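Ticket 212 — Myth pages: Orpheus story stops halfway
Status: open
Opened: 2/16/23

Hi all, me again, the one who looks after the retold myths on the Tundden story site. I've got a proper puzzle with the Orpheus and Eurydice page. It loads fine, you get the wedding, the snake bite, the long walk down to Hades and the song that softens the king — and then it just ends! He never turns round. Readers have been writing in to say how lovely it is that she gets out alive, which made me wince a bit.

What I've tried so far:

Opened the draft in the Nusato editor. All 12 paragraphs are in there, including the backward look.

Saved it again and cleared the cache. No change.

Checked Persephone and Narcissus (both much longer) and they're complete, so I don't think it's a length limit.

Pasted the text into a blank test page. Same cut, same place, straight after "he must not look back until".

I did wonder about the little note I put in there about Virgil and Ovid telling it differently. It has a curly bracket in it, left over from when we moved everything across from Caltska last June. Took the note out and got four more lines back, but still no ending.
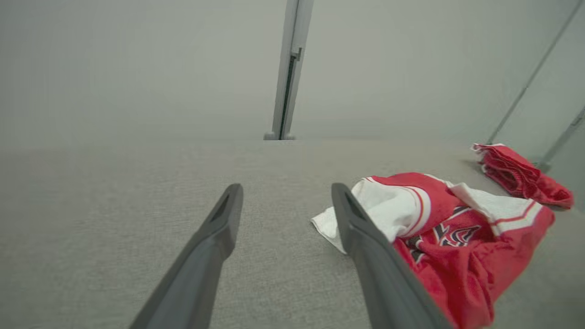

Ocampo support replied that the bracket was only half of it, and that there was a second one hiding in the line where Eurydice says farewell. Could I delete that and publish again?

Did that just now — she's fading back into the dark as she should, poor thing. The bit with the Maenads is still missing though, so please leave this open.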